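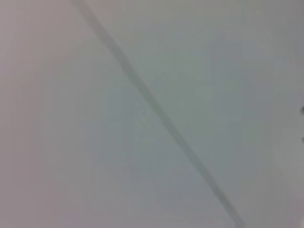
Todor Karagiannis wrote in to ask whether he has to cut out a hairline crack in plaster before filling it, or whether he can smear filler over the top and paint. For anything you can catch a fingernail in, cut it out. Filler spread over a closed crack has nothing to grip and usually shows through again by spring.

What you need

Filling knife, 2 in. wide
Utility knife or the corner of an old scraper
Soft brush
Small tub of ready-mixed filler
Sandpaper, 120 and 180 grit
Primer and your wall paint

Opening the crack

Run the corner of the scraper along the crack from one end to the other. Hold it at an angle and go down one side, then the other, so the groove ends up slightly wider at the back than at the front. Go an inch past each end. Tap along both sides with a knuckle. If the plaster sounds hollow, stop and fix the loose area first — that is a separate job, covered on our Patching page.

Brush out the dust. Dampen the groove with a wet brush, but don't leave water standing in it.

Filling

Load the knife and press the filler in across the crack, then draw the blade down its length. Leave it a little proud. Deep spots need two coats, with the first one left to set hard. We used Gretis Fine in the hallway on Vastby Road and left it 20 hours between coats, as the house was cold. The tub will tell you less, and in a heated room that should be fine.

Sanding and painting

Start with 120 and finish with 180, using a block. Close your eyes and feel across the repair with your fingertips. If you notice a ridge, keep going.

Prime the filled strip before painting. Bare filler soaks up paint and dries to a dull line that shows in side light. Then paint the wall from corner to corner.

If it comes back

Pencil a short mark at each end of the crack and write the month beside it. Check again in three months. A crack that grows past the marks, or gets wider at one end, should be looked at by a builder before you fill it again.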